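Home | Gallery | House Rules | Workshop Log | Contact

We use cookies to remember your settings. Accept | Decline

Good habits with hand-held grippers

Hi again! A bunch of you wrote in about the recording rules we use at Venton, so I'm putting them up next to a picture, which beats the 7 pages of PDF I used to send people. We're recording everyday kitchen handling for the Tondetine project, and the whole thing lives or dies on everybody doing the boring stuff the same way every time. I learned that in August, when I had to toss 62 takes over one badly seated marker (my own, sigh).

So, plates and produce first. The rule I care about most is to get both fingertips to the rim and settle there before you lift anything. Come in low from your own side of the plate, keep the two grippers even, and leave the food alone!
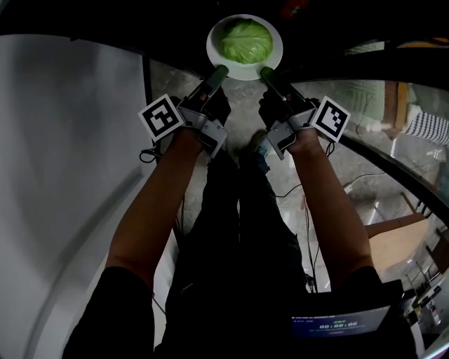
Cabbage on a white plate, a fingertip at each side of the rim, timer at six seconds. Both square markers are on the outer sides, right where I like them.

Before you hit record

Check the markers first. They need to be flat and clean, and if a corner is peeling, swap the whole thing (please don't tape it, I will find out). Then look at your cables. I want enough slack that you can reach all the way forward without a tug, and I want you to know where they are before you take a step.

Sleeves stay short or rolled up. Shoes are closed, always.

After the take

Write down the timer reading and the object, even for the bad ones. We keep failed takes in their own folder called Pan, and I'd much rather have 87 labeled takes than 100 mystery ones. If you dropped something, say so in the notes and move on!

The Torkovar checklist goes up next, once I've fixed my typos.

Get new galleries by email. Subscribe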